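Jarnholm Print Swap list
Digest, Vol 28, Issue 2
Date: 12/11/24
Subject: Re: Desert prints, is the paper worth it?

Wrote a member on the Galline side:

> I've been buying the Hudosen heavy stock since June and I'm sold.
> The shop says it will hold its color for 100 years, no glass
> needed. The reds in my canyon shots look deeper than they ever did
> on the old paper. Anyone else made the switch?

I haven't, and I'd like to hear where the 100 years comes from. Who waited? A lamp test in a closed box tells you how a print does in a closed box. My hallway gets afternoon sun and cooking grease.

As for deeper reds, did you print the same file on both papers, same day, same ink? If not, you're comparing your June mood to your December one. A canyon picture is mostly rust and brown anyway, and those forgive a lot.

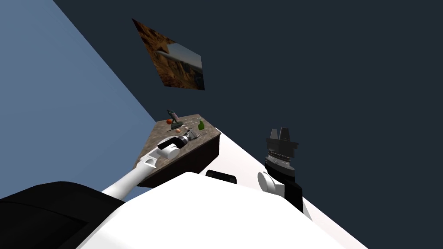 Vol. 28, No. 2

The pale sky is where I'd look first. Cheap paper or dear, that thin gray-blue goes dirty before the rocks show anything. Cut a strip, tape half of it under cardboard, leave it in a window until June and then tell us.

I also don't buy "no glass needed." Jardine said the same of their coated sheets, and two of mine scuffed the first time I dusted them. I went back to plain matte and a cheap frame.

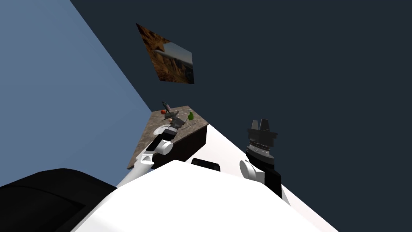

Canyon picture, dark wall.

If somebody has a Hudosen print that's a few years old, post it next to a fresh one. Until then I'm keeping my money.

Please trim your quotes when you reply. The last digest was mostly arrows.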